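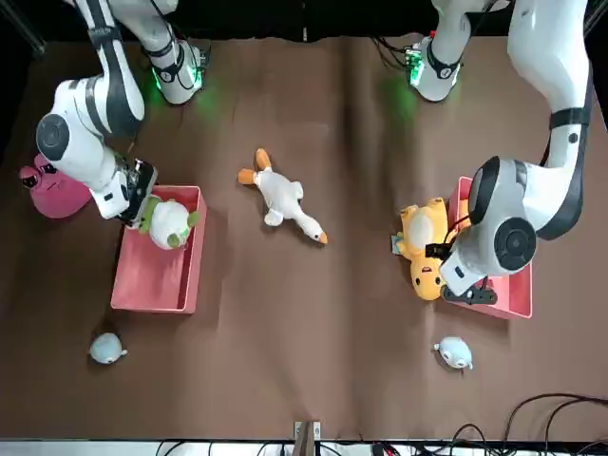
Home Archive Books About Contact

2019-07-01

I finished the Castmont book last night, sitting on the back steps until it was too dark to see the plates, and I have been turning it over in my head all morning while I was supposed to be paying bills. It's called Bovine, which I suppose is why it sat in the shop's bargain bin for 12 dollars, and it is a book of photographs of cattle. That's all. There are 102 pictures and hardly any words, just a page and a half at the front from the photographer, who leaves the thing unsigned apart from "Cuevas, December."

Cuevas is the town, I should say. I had to look it up. It's dairy country, very flat, and the light comes in low and sideways for most of the winter, so every cow in the first half of the book has a long blue shadow stretched out beside her like a second animal. I went through that part much too fast the first time (I always do this with photo books, I flip them like a catalog) and then went back and started over with a cup of tea, and I'm so glad I did.

The one I keep returning to is plate 44. It's a barn door, half open, and one wet nose. You can't see the eyes. My husband looked at it over my shoulder and said it was a mistake that somebody had decided to keep, and maybe he's right, but I could look at it all day — the grain in the wood is so sharp and the nose is so soft.

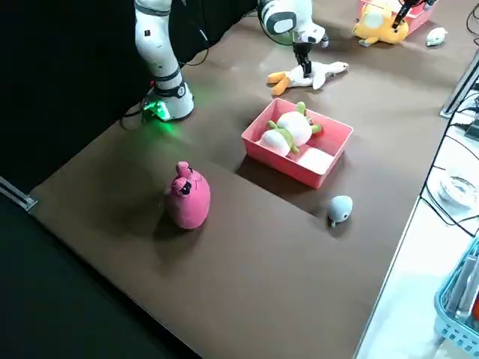
Is it worth buying if you don't care about cows? I think so, as long as you like black and white printing and don't mind a slow book. The blacks are deep and a little warm, and the paper is heavy enough that nothing shows through from the other side.

I do have some grumbles. The binding is tight, and about a third of the pictures run across the middle, so there are poor animals in there with no shoulders. Brikby, the little press that put it out, only printed 300 copies, and you would think with so few they could have fussed over that. The captions are all at the back too, which had me holding one finger in the plates and another in the list, and spilling tea on neither, thank goodness.

Next I want to get out my own old prints from the county fair — the ones in the hall closet, under the wrapping paper — and see whether any of them hold up. I remember a good one of a goat.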